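**Re: Cludulero sourdough starter, dried, 30 grams. Worth it?**

**marlow_rye**
So my sister-in-law swears by this stuff. The packet says the culture goes back 336 years to a bakery in Ballholm. I've been baking long enough to doubt that. Who was keeping the records? And even if it's true, the yeast in my jar after a month is whatever came in with my flour. 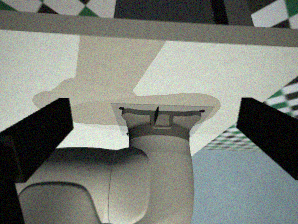
Anyway, I bought one in February and ran it next to my own starter, same flour, same shelf. By the second week I couldn't tell the loaves apart, and my husband picked mine.

**Csaba Bozsik**
I'd push back a little. I've had the Cludulero going since last fall and it is more sour than my old one. Not by a lot, but people at work noticed.

**marlow_rye**
Did they know which loaf was which?

**Csaba Bozsik**
They knew I'd bought a new starter, yes.

**marlow_rye**
Well then.

**tin_lid49**
There are studies showing starters can hold onto their main strains for years if you feed them the same way. So "it all turns into your flour" is repeated a lot on this board with not much behind it either.

**marlow_rye**
Fair. I'd still like to see it done with a packet that's been dried, shipped and left in a warehouse.

**pudgeloaf**
$49 for dried flour paste. I paid $6.19 for rye at the mill outlet in Sullidau and had a starter in nine days. It smelled like feet on day three and then it was fine. 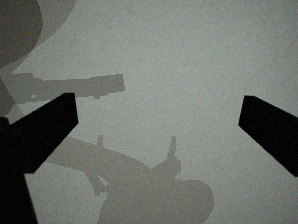 Does the dried kind at least get going faster than starting from scratch?

Mine was doubling on day five, so you save a few days, and you could save the same few by begging a spoonful from anyone who bakes.

**Csaba Bozsik**
Not everybody knows somebody who bakes. I didn't. I'd killed two from scratch before I gave up and ordered.

**pudgeloaf**
What were you feeding them?

**Csaba Bozsik**
Bleached all-purpose.

**tin_lid49**
That could be your problem right there. Try Csonka whole rye for the first week and keep it warmer than you think you need to. Also the 336 years thing bugs me too, their old label said 300.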